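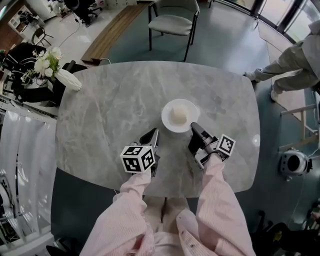 Perkik hand gripper, build kit for one pair

Perkik is a pair of grippers which you hold in your hands. You do the task yourself, and the recording is later used to teach a robot arm. The kit is made by Mostosmont for people who build at home or in a shared workshop. All screws are metric.

In the kit:
Printed body parts for left and right hand
Finger linkages, already greased
Grip pads, 2 pairs and 1 spare pair
Marker cubes and flat marker cards
Bag of screws, 3 hex keys

Not in the kit: cameras, batteries, thread glue.

Please build the left gripper completely before you open the bag for the right one. The parts look almost the same, and the linkage can be mounted in the wrong hand. Tighten the pad screws only by hand. Markers must be glued flat, without air under them, or the tracking will jump.

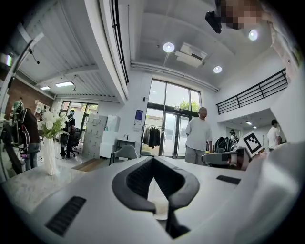 Grip pad with ribbed inner surface, marker card on the finger side.

The pads wear out first. We advise to check them after 300 grasps and to change them when the ribs become smooth. Pads from the older Halero kit also fit, but you must file the lower edge a little.

Order number: 911
Weight without camera: 300 g each
Delivery: 10 working days inside the EU
The carrying case Żak is sold separately and will be again in stock in January.

Assembly guide updated 9 Dec 2022. If your guide is older, please download the new one, the step for the cable has changed.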